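Resurfacing a Worn Countertop with a Skim-Coat Overlay

Applies to: laminate, tile and cast concrete counters in kitchens, laundry rooms and workshops
Skill level: intermediate
Working time: one weekend, plus cure

A skim-coat overlay is a thin layer of polymer-modified cement troweled over an existing counter. It covers stains, shallow chips and dated colors without the weight of a new slab. The finished layer is thin, so it copies whatever is under it. Most failures come from the base and very few from the overlay itself.

The steps below were written for the Pollance two-part overlay (gray base, with Fomadlow pigment), but the order of work is the same for most cement overlays. Where the label on your product gives a different time or ratio, follow the label.

Tools and materials

Two-part overlay mix
Liquid pigment, one dark and one light
Bonding primer suitable for the existing surface
Epoxy filler for chips and open seams
Steel finishing trowel, rounded corners
Margin trowel
Low-speed drill with a mixing paddle
Sandpaper in 60, 120 and 220 grit
Random orbit sander with dust extraction
Penetrating sealer, plus a topcoat for food areas
Masking film, tape, nitrile gloves, safety glasses, respirator

Check the base

Press down hard along the front edge and around the sink cutout. Any movement has to be fixed first. Loose laminate can be reglued with contact cement and a roller. Swollen particleboard can't be saved, and the section should be replaced.

On tile, tap each piece with the handle of a screwdriver. A hollow sound means the tile has let go of its bed. Lift it, scrape out the old thinset and reset it. Grout lines deeper than the face of the tile need to be filled flush with epoxy and left overnight. A grout line that is only partly filled will show through the finished counter, usually under side lighting.

Lay a straightedge across the counter in several directions. Mark low spots in pencil. Dips of up to 2 mm can be taken up by the first coat. Anything deeper gets filler.

Clean and abrade

Remove the faucet if you can. Otherwise, wrap it and tape the base tightly. Scrape off old silicone with a plastic blade, then wipe the joint with denatured alcohol. Silicone residue is the most common reason for fisheyes along a backsplash.

Wash the counter with a degreaser, rinse twice, and let it dry. Sand with 60 grit until the shine is gone everywhere, including the front edge and the inside corners. Vacuum, then wipe with a clean damp cloth. Do not use a tack cloth, which leaves wax.

Prime

Roll the primer on thin. Puddles stay soft under the overlay. The primer is ready when it is tacky but does not transfer to a gloved finger, normally 30 minutes at room temperature. If it dries fully, scuff it lightly and prime again.

Mix

Pour the liquid into the bucket first and add powder to it while the paddle is turning. Mix, scrape the sides with the margin trowel, and mix again. The result should hold a soft peak and slide slowly off the trowel.

Pigment goes into the liquid before the powder. Weigh it on a kitchen scale and write the amount on the bucket. Two batches measured by eye will not match. Working life is 14 minutes from the moment the powder is wetted, so mix only what you can spread in that time. Do not add water to a batch that has begun to stiffen.

First coat

Hold the trowel at a low angle and pull the mix tight to the base. The aim is coverage, with no build. Do the vertical front edge first, then the flat. Trowel lines are acceptable at this stage as long as they are lower than the thickness of a fingernail. Leave to harden, knock down the ridges with 120 grit, and vacuum.

Second coat and pattern

The second coat carries the color. For a plain gray, spread one batch evenly and stop. For a mottled, stone-like finish, split the batch into two buckets and tint one darker. Spread the dark mix over the whole area in short overlapping arcs, leaving small voids. While it is still damp, press the lighter mix into the voids and drag it out with the edge of the trowel.

Keep changing direction. Veins that all run the same way look like brush marks. Stop earlier than seems right, as the contrast increases once sealer goes on.
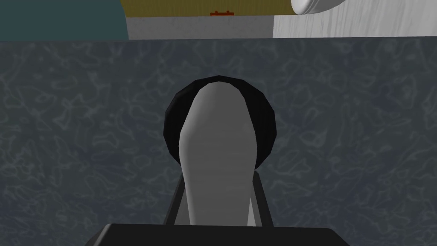
Make a sample board before touching the counter. A scrap of cement board, 22 inches long, is enough to test both the color and the trowel motion. Seal half of it and leave the other half bare. View it in the room where the counter is, once in daylight and once under the cabinet lights.

Third coat, if needed

The Figueiredo method adds a very thin clear-tinted coat to soften the pattern. It is optional on counters and more useful on walls.

Sand and seal

Sand with 120 grit, then 220, keeping the sander flat and moving. Do the edges by hand. Remove all dust.

Apply penetrating sealer with a microfiber pad until the surface stops absorbing it, and wipe off the excess. For food areas, follow with two coats of Toltia matte topcoat, the second at right angles to the first. Run new silicone at the backsplash and sink only after the topcoat has cured.

Light use is fine the next day. Keep standing water, hot pans and rubber-footed appliances off the counter for the full cure time on the topcoat label.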